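Urner Robotics Club: pre-session cell inspection
Checked by: Birutė Pētersons. Comments added by Helju Zariņš, who was asked for brief ones.
Date: 19/05/2021

14 shares | 3 comments

1. Emergency stop pressed and released, both arms go limp
PASS. Lamptey pressed it with her elbow while reaching for a biscuit. Counts as a test. Biscuits to stay by the door.

2. Base rail bolts, both arms
PASS on the second go. One bolt on the left mount was finger tight. Whoever did it in April signed for it, and the signature is mine.

3. Cables clear of joints through full travel
PASS WITH COMMENT. Run each arm slowly to its limits and watch the loop at the wrist. If it touches the elbow, stop and re-tie it. Do not hold it out of the way with your hand, Ewurabena.

4. Grippers open and close fully, nothing stuck to the fingers
PASS. Blu-tack removed from the right one.

5. Speed limit set
FAIL, then PASS. Found at 900 mm/s, left over from the Wukis Cup practice. Club limit is 300, and up to 100 for anyone in their first term. Type it in, press save, then look at it again.

6. Wall fixings: hook rail, crossbar, mesh basket
PASS. Tug each one. Nothing is to go in the basket until the Emau screws arrive.

7. Task items in the cell, start positions
PASS. Plush toys, pencil cases, tray on its rack with the boxes under it. Ohemaa N. wants the frog hung up before every run and Ohemaa A. wants it on the floor. The frog starts on a hook. This has been minuted.

8. Control boards under the rail: light on, no loose wires
PASS. Please stop resting drinks near them.

9. Hair tied back, lanyards off, sleeves up
FAIL. Two lanyards, one scarf. Mr Raudsepp's tie was discussed and has gone in his pocket.

10. No more than 6 people inside the yellow line
PASS, after some shuffling.

Cleared to run at 300. Next check is Lamptey's, and she has been shown where the hex keys live.

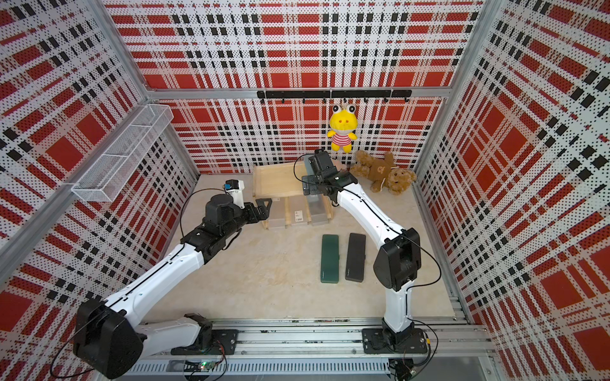
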